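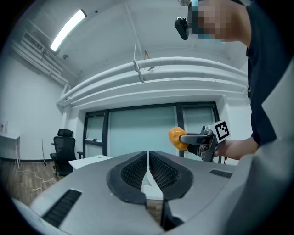

Kunido asked on the tracker whether a policy trained only on hand-held gripper data would still work once the fingertips were changed. On our split it loses accuracy, and the numbers are below.

Unia Grasp Set, data card
Version 5, released 21/06/2024

Contents
1,000 demonstrations of picking up and passing small round objects, recorded with hand-held grippers. 500 use mesh fingertip pads and 500 use slender flat-tipped fingers. A fiducial marker on top of the tool gives its pose. Faces are pixelated before release.

Method
One policy per fingertip type, same network, same training schedule. Each was then run with the other type, with no fine-tuning. A trial counts as a success if the object is held through the full transfer - partial lifts are scored as failures.

Result
Pads to flat fingers: 472 successes in 1,000 trials. The reverse direction is not scored yet and is planned for September.

Known limits
Wide-angle views are stored without undistortion. Pose is unreliable when the marker turns away from the camera. Soft objects are underrepresented.

Layout
episodes/ holds video and pose tracks
splits/ holds the Kerkby and Dhillon lists - do not merge them, they share objects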